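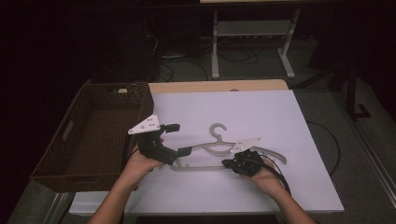 What Happens to Our Sweaters? Clothing Swaps and Second-Hand Habits in Trorkbridge

By Olga Vidal and Demetrio Echevarría
Advisor: Begoña Villalobos

We started this project in January with a pretty simple question, which was why so many people we know (ourselves very much included) have closets full of clothes they never put on. Demetrio's grandmother still wears a coat she bought before his mother was born, and she had plenty to say about our generation when we told her the topic!

Over one semester we followed 127 students who agreed to write down every piece of clothing they bought, gave away, mended or threw out. They logged 1,332 items between them. 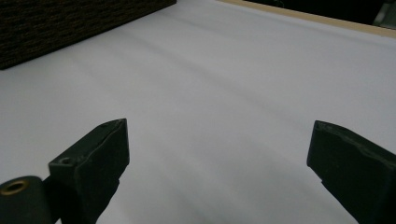 Reading time: 5 minutes

Mending was the part that surprised us most. We had expected hardly any, and then Trinidad Garrido's dorm floor started a sewing night and the numbers for that building jumped, mostly socks and jacket linings, with one very ambitious pair of overalls. People told us they liked the company as much as the sewing.

Swaps were harder to judge. The one in Salcedo Hall drew a good crowd, but several students said they went home with more than they brought, and we're still not sure whether to call that a success. Rodrigo Pacheco suggested we ask again at the end of the year to see what was still being worn, and we'd love to do that if our logs hold up.

Limits of the study

Our group was made up of people who already cared enough to sign up, and 7 of them stopped writing before finals.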